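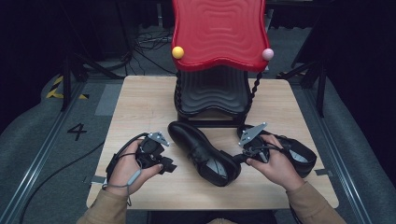

Jornada de puertas abiertas en Enetti

El taller de calzado Enetti abrió sus puertas el 26 Sep 2024. Fuimos 15 personas en el autobús de Jivbridge y nos recibió Dima Harb, encargada de corte. La visita empezó en el almacén de pieles y siguió por aparado y montado. Un par de vestir pasa por 91 operaciones, la mayoría todavía a mano.

Blagoje Angelovski explicó el cosido de la pala y contestó preguntas - casi todas sobre hormas. La tienda cierra a las 5. La próxima visita será en noviembre y hay que apuntarse por teléfono.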